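From the Loneck Neighbors newsletter

I finally got my sourdough starter to behave, and I have Ourania Tzanetos to thank for it. I'd been feeding mine at night and leaving it on top of the fridge, and it would puff up while I was asleep and be flat as a pancake by breakfast. She told me to move the feeding to 7 in the morning and use less of the old stuff. Two spoonfuls, tops! I was keeping half a jar, so no wonder the poor thing was starving.

The other change was flour. I'd bought a huge sack of white from the Zamudio market (it was on sale, don't judge me) and Ourania said to mix in a little rye. I picked up a small bag, and by the end of the week I had bubbles all the way up the glass. 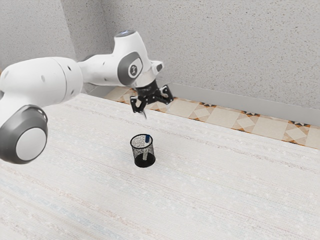
Page last changed: July, 4:15 p.m.

Now for the bread swap. We're doing it again at Bontu Dinsa's place, out on the back porch if the weather is nice and in the kitchen if it isn't. Bring a loaf, or rolls, or crackers, or just come hungry. Heriberto Magaña is making his onion flatbread, and I plan to stand very close to it.

If you want some of my starter, bring a clean jar with a lid - a loose one, please, after what happened in Eustaquio's car last summer. I'll write the feeding steps on a card for you. And if anybody has a spare Dutch oven they'd lend me for a month or so, mine has a crack in it and I'm baking on borrowed time.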